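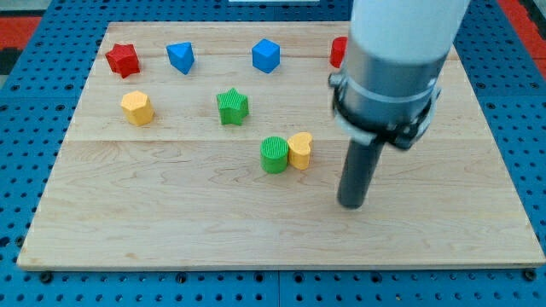
2019-04-13

Second full session with the Biseck kit, and I'm going to try to get this all down before I forget which settings belonged to which complaint. For anyone picking up the notebook cold: this is the tabletop pushing package Miklow sells as an add-on, the one we have on trial until the end of the month. You get the rod, the bracket, a bag of shape blocks and a license for their software. Arm and table are your own problem.

Mounting first. The bracket clamps around the wrist housing and I had been dreading it, but it went on in 9 minutes with the short hex key, and that includes me dropping a screw through a pegboard hole and crawling under the table after it. The manual wants you to snug both sides a little at a time. Do that! Last session I tightened one side all the way first and the rod ended up leaning, and I spent ages blaming the calibration for it. Today I held a square against the rod before I touched any software and it was dead upright.

The rod itself I like a lot. No moving parts, no wires, nothing to home, and the rounded tip slides along a block's side instead of digging in (mostly, see hearts below). I set the tip height 3 mm off the wood and left it there for everything. The manual suggests 2, which would be fine on a perfectly flat surface, but our board is made of planks and I don't trust the seam. I ran the tip slowly over it front to back a few times with a feeler gauge handy and it never touched, so 3 it stays.

Speaking of the board, fastening it down at the front corners is a huge improvement over the double-sided tape. It used to creep every time the arm pushed something hard toward the back, and then the camera calibration would be off and I'd be doing the whole thing again. Nothing moved today. I put pencil ticks on the pegboard next to the corners so we can check it at a glance, please don't rub them off.

OK, the blocks. We're using eight of them, two each of red, blue, green and yellow, and for the layouts I just scatter them by hand and leave plenty of open wood in front. The software does want to know which shapes are out, so you tick them off in a menu: stars, cylinders, cube, triangle, hexagon, heart. I forgot the hexagon once and it planned straight through the thing as if it wasn't there. No error, no warning, it just shoved the yellow one along for the ride. I'm putting that in the feedback to Miklow because it's a pretty basic check and the camera is looking right at it.

Ran 156 pushes in total, single target each time, logged in the shared folder under Mirnmont (that's the project name in their software, it won't let you rename it once it's created, so Mirnmont it is forever). Quick impressions while they're fresh:

Cube is the easy one. Square on a face it goes where you send it, and if you come in near a corner it turns and then settles.

Cylinders are better than I expected! I thought they'd squirt off to the side constantly, and they do if the push is long, but the planner breaks a long push into short ones and corrects in between. Slow to watch. Go get coffee.

Stars are weird and kind of fun. If the rod drops into the notch between two points it's the most stable push of the lot, you can practically steer the thing. If it catches a point the star spins and you start over. There's a setting called contact preference, buried in the second tab, and changing it from "nearest" to "concave" made a difference I could see without looking at a single number. Why is that off by default?

Heart, same idea. From the lobe side the tip finds the dip and off it goes. From the point side, forget it.

Then the clusters, which is where I really wanted to spend time. I set up the green cylinder and the yellow heart touching, side by side a bit right of center, and asked for just the heart. The vision part treats two touching blocks as two blocks most of the time, good, but the planner is timid about them and likes to come around from the outside in a big loop. I'd take that over knocking everything flying. When it gives up it says "no approach found" and parks itself over the front of the board, and you have to restart the sequence by hand. A retry button would save a lot of walking back and forth.

Comparison with the Zieliński kit we tried back in December, as best I remember it: theirs had the nicer software, by a mile, and the menus made sense. But their rod was on a spring mount and it chattered on anything ribbed, and all of these blocks have some texture to them. I didn't hear any chatter today. If I had to pick right now I'd say Biseck for the hardware and grumble about the menus.

Still to do:
Try the 2 mm height on the front plank only, away from the seam.
Three blocks touching.
Ask Miklow whether spare rods come separately or only with the bracket, the price sheet doesn't say.
Find out if "concave" can be saved as the default, I've had to set it again after every restart.
Find that screw's washer. It's under the table somewhere.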